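Screening Night Walk-Through — Nodeo Room, with my comments
Saturday, October 30, 2021
Checked by: Benito Casado

Hi all, this is my list for tonight's double bill of prank comedies. I did the walk-through at lunchtime and typed my comments in after each item, so forgive the rambling. OK means OK, FIX means somebody please fix it before doors, and WATCH means it'll do for tonight but I'm not happy.

1. Exits and aisles

Both rear doors open all the way — OK
The left one still sticks a little in the last inch. Give it a shoulder. I've been grumbling about it since August and I'll keep grumbling.

Aisle lights — WATCH
Row F is flickering. It comes back if you tap the cover, but I wouldn't call that a repair!

Seat count posted at the door — OK
We're set for 131 seats and the sign says 131. Please don't bring in the folding chairs, even if your cousin shows up. Last time we had three of them across the side exit and I nearly went over one in the dark.

2. Projector and booth

Lamp hours — WATCH
The Tikia is showing 2000 on the counter. The picture looks fine to me, a bit warm on faces maybe, but I'd like a spare lamp in the building before the holiday movies start.

Booth extinguisher — OK
Tag is current, pin is in, needle in the green. Somebody had hung a jacket on it. I moved the jacket.

Cables taped down — FIX
The long run behind the last row has come up at both ends. I ran out of gaffer tape halfway (there's a new roll in the Ulier cabinet, second shelf, if it hasn't walked off).

Volume check — OK
I played the opening ten minutes of the first feature from the middle of the house. The shopping cart crash is LOUD. I took it down a notch and it's still plenty loud, so leave the knob alone, please.
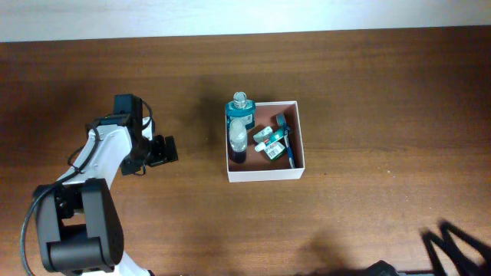

3. Lobby and snacks

Popcorn machine — OK
Kettle is clean, the door latches, and the cord isn't under the mat anymore. Thank you to whoever did that, it had been bugging me for weeks.

Wet floor sign — FIX
Can't find it. We own two! Look behind the Esfahani poster stand, that's where things end up.

Prize table — OK
Raffle tickets are cut, all 200 of them, and the bowl is out. Keep the table up against the wall so the line can get past on the way to the restrooms.

4. Before the lights go down

Ratings notice up at the ticket window — OK
Both movies are R and the second one is rougher than people remember. If a parent asks, tell them straight. I had a very long talk with one dad after the last comedy night and I don't need another.

Exit announcement — WATCH
The recorded one runs 34 seconds and the sound cuts out near the end, right where it says which door to use. I'll do it live from the front tonight.

Radios charged — FIX
One is fine, the other was dead at noon. It's on the charger in the booth now, so grab it on your way down.

I'll be back at five to go over the three FIX items again — text me if you get to any of them first.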